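Re: [servery-bots] Arm drifting off its marks by the afternoon

On the servery-bots list, the Baltdale canteen wrote:

> We've had our counter arm since February and it's been fine until
> the last couple of weeks. First thing in the morning it goes to every
> taught position without trouble. By 2 pm it is landing a few
> millimetres out and nudging the cups when it goes for them. We've
> re-taught all the points twice and it comes back. The Araújo manual
> only says to "verify the base". Is this the gearboxes? Before we pay
> for a visit I'd like to know what other people check.

Hello Baltdale, and hello everyone,

I'd leave the gearboxes alone for now! We had much the same thing at Humville and I spent an embarrassing amount of time re-teaching points before I looked anywhere sensible. If it's good in the morning and bad after lunch, something is moving or something is pulling, and re-teaching just bakes the error in for the next morning (when you then get it wrong the other way round, which is very confusing if you're not expecting it).

My first suspect would be the cable. Ours hangs in a loop down the side of the arm, and the clip nearest the gripper had crept along until there was hardly any slack left when the wrist turned. You don't see it at the home position. Run the arm slowly to its furthest reach with your hand near the stop button and watch the loop the whole way. If it goes tight at any point, give it more slack and re-clip it – and then run the whole thing again, as I managed to give ours so much slack the first time that it swept a spoon off the counter.

After that, the mounting. Check every bolt with a torque wrench and don't trust your hand. I had one that felt solid and took nearly a quarter turn. I put a stripe of paint pen across each head afterwards so I can see at a glance if one has shifted, and I wish I'd done it the day the thing went in.
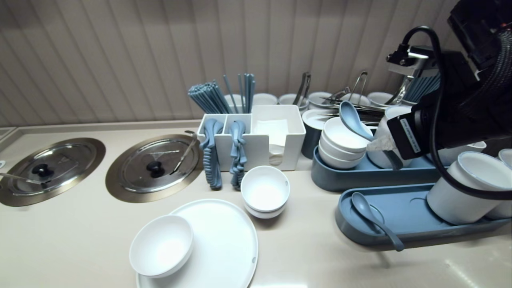
Third thing is the gripper fingers. The pads pick up grease and starch from the crockery, and then the cup slides a bit as it's gripped, so it looks like a position error when the arm has gone exactly where it was told. I wipe ours with a barely damp cloth before lunch and again after, and change the pads every 12 weeks whether they look worn or not. Don't use the kitchen degreaser on them, it turned our first set shiny and they were useless from then on.

You should also look at what the arm is reaching for. Trays are terrible for this. A tray that's been bumped half a finger's width towards the wall takes everything on it along, and by the afternoon ours had been bumped by half the building. I stuck two low rubber stops to the counter for the back corners to butt up against and that got rid of more trouble than anything clever I did in the software.

To find out which of these you've got, pick one point and use it as a check. Mine is number 9 on our list, a spot on the bare counter with a tiny cross scratched into a bit of tape. I send the empty gripper there at opening, before lunch and at closing, always at 70 per cent speed, and write down how far off it is. If the check point stays good while the cups go wrong, it's your trays or your pads. If the check point wanders too, go back to the cable and the bolts.

If it still drifts after all that, have a look in the log for code 781. On ours that was the joint brake releasing late, and the Brenutley workshop sorted it with a new connector. I didn't attempt that one myself and I wouldn't suggest you do either.

Do save a copy of your original points before you touch anything else, if you still have them – I overwrote mine and had to start from scratch. Let us know what your check point does over a few days, and if you want my log sheet I can post it to the list.

Cheers from Humville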